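Report on the visit to the Skernalwood open day
Student: Annapurna Salian
Course: Introduction to Automation
Date of submission: 21 July 2020

1. Purpose of the visit

Our department was invited to the open day of the Plitov workshop in Skernalwood. The workshop builds machines which sort and file paper documents for small offices. The aim of my project was to understand which parts of paper work can be given to a machine and which parts still stay with people.

2. Paper handling by hand

Before the demonstration the guide asked us to think about how a person handles documents at an ordinary desk. The sheets can lie at many angles and cover one another, and still a person finds the needed page by looking at the headings.

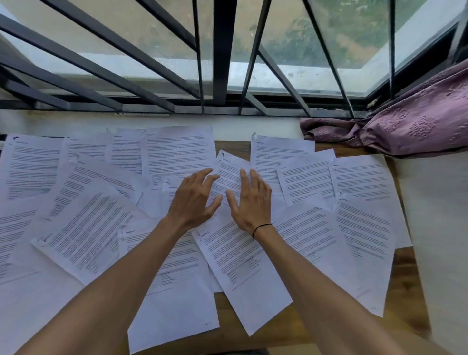 The guide explained that overlapping is the most difficult case for the machine. Its camera must decide where one sheet ends and the next one begins, and both are white. The older model, called Bromer, could only accept sheets that were already straight in a tray.

3. The demonstration

The new model is called Chowdary. It has one arm with a suction cup and it takes 900 sheets in one hour. In the test before the open day it sorted 3,064 sheets, and it took two sheets together 5 times. I asked what happens with thick stacks. The engineer answered that the stack must be fanned first, so that air can come between the pages, and this step is still made by a person.

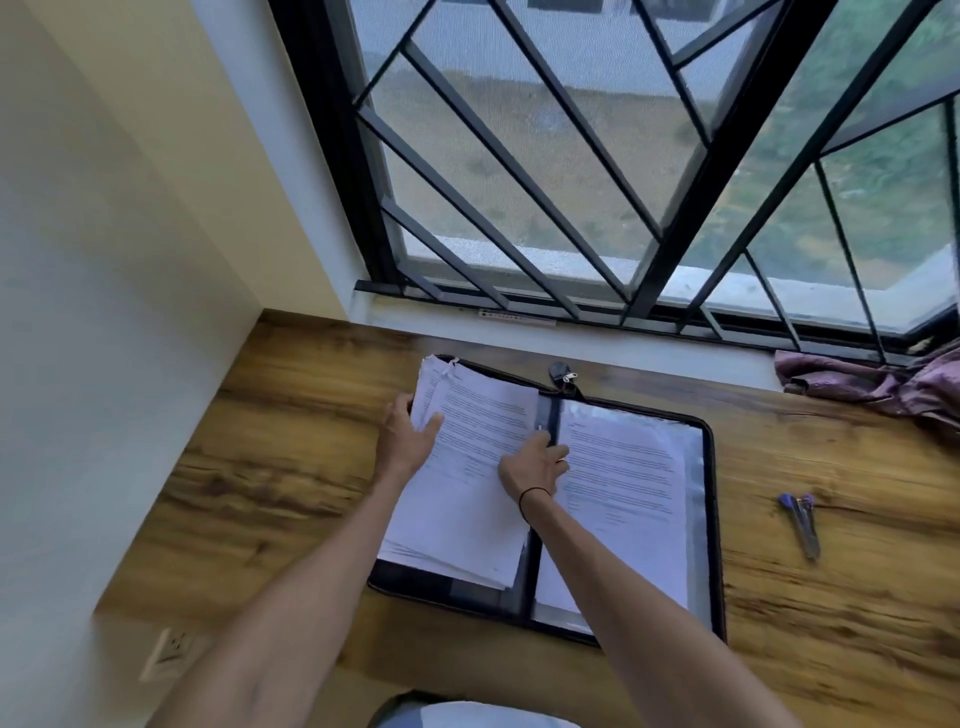
Plastic sleeves are also a problem. The light reflects from them and the camera reads the text badly. For this reason the workshop asks its customers to take the pages out before loading. The tray holds 300 sheets at most.

4. My observations

I expected that speed would be the main question, but most of the questions from visitors were about mistakes. I would like to measure the sorting of mixed paper sizes myself, and my supervisor has agreed to a second visit in December.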